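Konservendose

Die Konservendose ist ein luftdicht verschlossener Behälter aus Metall, der zur Haltbarmachung und Lagerung von Lebensmitteln dient. Als Werkstoffe werden überwiegend Weißblech (verzinntes Stahlblech), elektrolytisch verchromtes Stahlblech und Aluminium verwendet. Die Haltbarkeit des Inhalts beruht auf der Hitzebehandlung nach dem Verschließen und auf der Dichtheit des Behälters; Konservierungsstoffe sind in der Regel nicht erforderlich.

Bauarten

Nach der Zahl der Einzelteile werden zweiteilige und dreiteilige Dosen unterschieden. Die dreiteilige Dose besteht aus einem Rumpf mit Längsnaht, einem Boden und einem Deckel. Bei der zweiteiligen Dose bilden Rumpf und Boden ein Stück, das durch Tiefziehen oder durch Abstreckgleitziehen aus einer Blechronde hergestellt wird. Zweiteilige Dosen besitzen keine Längsnaht und nur einen Falz, was die Zahl der möglichen Undichtigkeiten verringert.

Die Längsnaht dreiteiliger Dosen wurde bis in die zweite Hälfte des 20. Jahrhunderts meist gelötet. Wegen des Bleigehalts der Lote ist das Verfahren für Lebensmittel weitgehend durch das elektrische Widerstandsschweißen abgelöst worden.
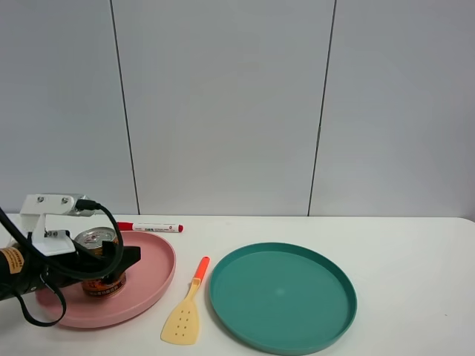 Für das Öffnen sind zwei Deckelarten verbreitet. Der glatte Deckel erfordert einen Dosenöffner, der das Blech entweder innerhalb des Falzes durchtrennt oder den Falz seitlich auftrennt. Der Aufreißdeckel trägt eine Lasche, die mit einem Niet befestigt ist, und eine umlaufende Ritzlinie, an der das Blech in der Dicke geschwächt ist. Bei kurzen zylindrischen Dosen wie der abgebildeten mit silberfarbenem Laschendeckel und bedrucktem Etikett in Orange und Braun liegt die Lasche auf der Oberseite, während die Seite für die Kennzeichnung genutzt wird. Die verbleibende Blechdicke an der Ritzlinie ist ein Kompromiss: Ist sie zu groß, steigt die Öffnungskraft; ist sie zu klein, kann der Deckel beim Transport oder während der Sterilisation reißen.

Verschluss

Deckel und Rumpf werden durch einen Doppelfalz verbunden. Der Vorgang erfolgt in 2 Arbeitsgängen. Im ersten rollt eine Falzrolle den Deckelrand unter den umgebördelten Rumpfrand, im zweiten wird der so gebildete Haken flachgedrückt. Im Deckelrand befindet sich eine elastische Dichtungsmasse, die verbliebene Hohlräume ausfüllt. Der fertige Falz besteht im Querschnitt aus 3 Lagen Deckelblech und 2 Lagen Rumpfblech. Geprüft werden unter anderem Falzhöhe, Falzdicke und Überlappung der Haken, entweder am aufgeschnittenen Falz oder zerstörungsfrei mit Röntgengeräten.
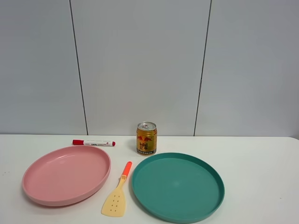
Dose zusammen mit zwei Tellern, einem Stift und einem Spatel auf einer weißen Tischplatte

Innenbeschichtung

Unbeschichtetes Weißblech ist gegenüber vielen Füllgütern ausreichend beständig. Bei hellen Früchten ist der Kontakt mit Zinn teilweise erwünscht, da das Metall als Reduktionsmittel wirkt und Verfärbungen verzögert. Stark saure, schwefelhaltige oder intensiv gefärbte Füllgüter erfordern dagegen eine Lackierung. Schwefelhaltige Eiweiße in Fisch und Fleisch bilden mit Zinn und Eisen dunkle Sulfide - die sogenannte Marmorierung -, die gesundheitlich unbedenklich, im Handel jedoch unerwünscht ist.

Lange Zeit waren Epoxidharzlacke gebräuchlich, bei deren Herstellung Bisphenol A eingesetzt wird. Als Ersatz dienen vor allem Polyester- und Acrylatsysteme. Ihre Haftung am gefalzten und geritzten Blech sowie ihre Beständigkeit bei der Sterilisation werden mit Prüflösungen untersucht, die das Füllgut nachbilden.

Sterilisation

Füllgüter mit einem pH-Wert über 4,5 werden im Autoklaven unter Druck erhitzt, üblicherweise auf Temperaturen oberhalb von 110 Grad Celsius. Maßgeblich ist die Abtötung der Sporen von Clostridium botulinum. Saure Füllgüter wie die meisten Obstkonserven können bei Temperaturen bis 100 Grad Celsius haltbar gemacht werden, weil sich dieser Erreger in ihnen nicht vermehrt. Die notwendige Dauer richtet sich nach der Wärmeleitung des Inhalts. In dünnflüssigen Füllgütern verteilt sich die Wärme durch Konvektion, in pastösen überwiegend durch Leitung, sodass der Kern entsprechend später die Zieltemperatur erreicht.
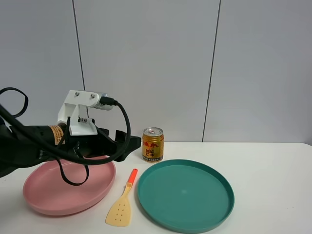 Während der Abkühlung muss im Autoklaven ein Gegendruck gehalten werden. Andernfalls übersteigt der Innendruck der Dose den Umgebungsdruck, und Boden oder Deckel verformen sich bleibend. Die konzentrischen Sicken in beiden Teilen nehmen einen Teil dieser Bewegung elastisch auf.

Fehler und Verderb

Eine nach außen gewölbte Dose wird als Bombage bezeichnet. Die mikrobiologische Bombage entsteht durch Gasbildung von Keimen, die chemische durch Wasserstoff, der bei der Reaktion von Säuren mit dem Metall frei wird. Von außen sind beide Formen nicht sicher zu unterscheiden, der Inhalt gilt in jedem Fall als nicht verzehrfähig.

Siehe auch: Appertisieren, Halbkonserve, Weißblech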